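Ticket 417: Door entry panel at Ditdale site drops the badge list after power cut

Status: Open, waiting for part
Product: Grollow door controller, two-door model
Opened by: site office, Ditdale
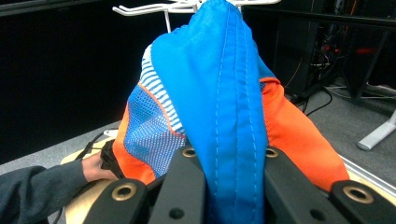

We have a problem with the door controller in our Ditdale building and I would like to describe it from the beginning. The controller manages two doors, the front entrance and the side door to the storage. When the mains power goes away, even for a few seconds, the unit starts again normally but the badge list is empty. All green lights are on, and every badge is refused. The side door is the one people use when they carry kit through, so it is a real difficulty when it stays locked and both hands are full. We have 800 badges in the list, and the limit in the manual is 1,000, so I think we are not over it.

What I have already tried:

Restarted the controller from the web page. The list stays, no fault.
Restarted by pulling the plug. The list is lost, each time the same.
Loaded the list again from the backup file. It works until the next power cut.
Changed the power supply for the spare one. No difference.
Checked the firmware version against the download page. It is the newest.

The event log shows error 13 directly after each start with the plug. I did not find this number in the manual. Please tell me what it means.

Reply from support

Thank you for the clear report. Error 13 is written when the controller cannot read its saved memory at start and goes back to an empty list. Can you please tell us if the clock is also wrong after the power cut? Please also look if the small battery on the board is still the one from the installation. Do not remove it while the unit is without mains power.

Update from site

Yes, the clock is wrong. After the plug test it showed midnight and a year from long ago. I had not looked at it before, I am sorry. The unit was installed by Prendergast, and they tell me that the battery was never changed. I opened the cover and there is a little white powder on one side of the battery holder. I did not touch it.

Reply from support

In this case please change the battery first. The type is printed inside the cover. Save the badge list and the door schedules to a file before you start, in two separate exports, because the badge export does not contain the schedules. If the powder is also on the contacts, the holder can be damaged and a new battery will maybe not help.

Update from site

I changed the battery at 7.30 in the morning, before the people arrive. Results:

Clock after plug test: correct.
Badge list after first plug test: complete.
Badge list after second plug test: empty, error 13 again.
Badge list after third plug test: complete.

So it is better but not repaired. When I press lightly on the holder with a plastic tool, the battery warning on the web page comes and goes. I believe the contact is bad.

Reply from support

We agree with you. The board must be replaced, and the holder alone is not sold as a spare part. We have ordered a board from the Jirkow warehouse and it should come in November. Until then, please connect the controller to a small backup supply if you have one, and keep the backup file on the office computer.

Update from site

The backup supply is connected and I tested it with the mains switched off for ten minutes. Both doors worked and no badge was lost. I leave the ticket open until the new board is in. One question remains: will the new board accept the old schedule file directly, or must I enter the holidays again by hand?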